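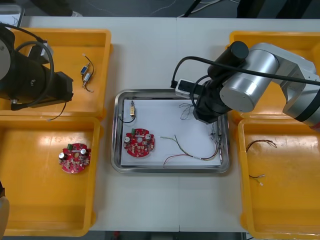 Orange-yellow bins and a steel tray on the worktable.

Solange Perrin had the kettle on before I'd got my coat off, and it was a good 20 minutes before either of us remembered I was there to ask her about mending. She has run the repair evenings in Iltness for long enough that people stop her in the baker's to describe the noise their toaster makes.

"I started with lamps," she told me, pushing the biscuits across. "My aunt left me 2 dreadful ones and I couldn't bear to throw them out. Régis Lebrun, from the next street, showed me how to change the flex, and after that I was looking at everything in the house and wondering what was wrong with it."

Last year they took in 171 items, and she has them all written down in a green ledger, with little notes in the margin about who cried and who brought cake. Radios are her favourite — she likes the smell of them when they warm up — and hairdryers are what she dreads.

I asked whether people mind when a thing can't be saved. "Some do, of course. Hongmei Yan brought her mother's mixer three times. We got it going in January and she made us all buns with it, and they were very good buns."

Solange turned 70 this spring and has been teaching Gaëtan Lecomte to solder, so that she can sit down a bit more. Is she sitting down? She laughed at that and went to look for the ledger, which was under the cat.

The evenings start at seven, and she'd like you to bring the plug as well, please, even if you've cut it off.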